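May, notebook, bedding + upholstery wear notes. Back bedroom, Skolludach flat

started 9:40, late, key wouldn't turn. Tharun sorted it

Sheets first. Stripped top layer, shook out, put down again. Fitted sheet still coming up at the corners after a night's use, same as Weronika wrote last time. Elastic is fine, I think the pocket is too shallow for this matress. Measured depth twice, got different answers, do again with the stiff ruler not the tape.

Duvet cover: Kamath lot 554, wash 60. Print holding up OK. Slight pilling on the underside where feet go. Buttons all there. Filling has migrated to one end again, needs a proper shake by two people, I can't do it alone without it going on the floor.

Pillows: rotate. Left the striped one out in front, it was getting no wear at all behind the other.

Red upholstery - sat on it for lunch, so did Isla. Springs back slower than in the winter notes. No seam failures I could feel. Vacuum nozzle leaves marks against the nap, brush them out after. ask Annapurna if Ileck ever sent the replacement zip

Curtains: not washed. Hooks are a pain. Next time, take down and bag seperately with the hooks counted IN the bag. Opened them for light, check fading by the window against the swatch in drawer 2.

To do
- stiff ruler
- lint roller, we're out
- tidy small stuff off the bed before anyone strips it. Found a sock inside the cover last time
- Rajeshwari wants the wash log copied to the shared sheet by end of month

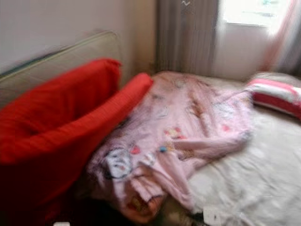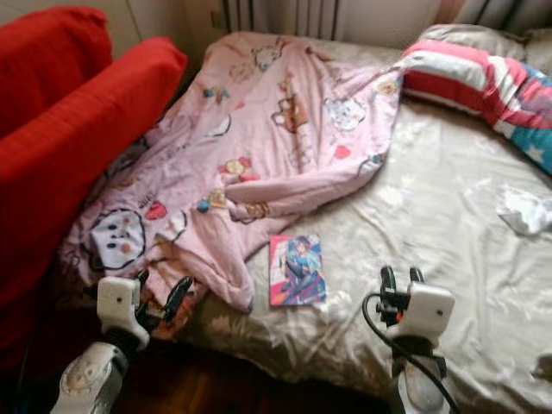

Back bedroom, bed and red cushions. Duvet is in the second one.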